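Karnine calls its youth mentoring scheme a triumph. The brochure says 102 teenagers in Prerville were "reached" last year, and I'd like to know what that means. 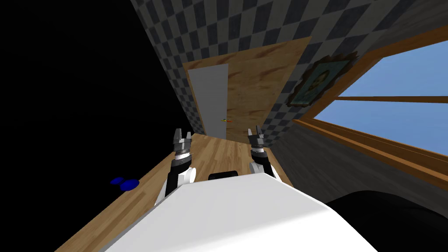 Dae-han Cha, 17, was reached twice. He got a tote bag and a talk on confidence – the bus fare was his own problem.
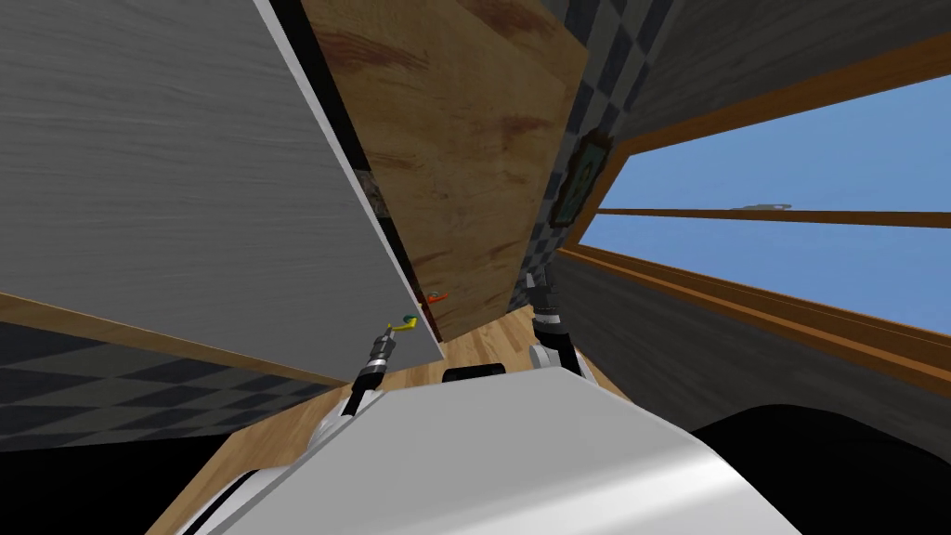 A checkered wall with a small framed picture.

Wanpen Suwannarat, who runs the scheme, says trust takes time. Fair enough. But the mentors I met stayed ten weeks, and the launch party cost $3000.

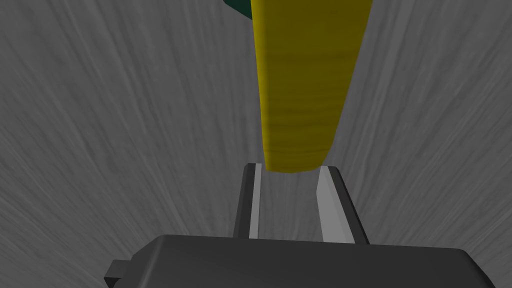
What the mentors say

Berkay Yüksel would sign up again, if someone answered his emails.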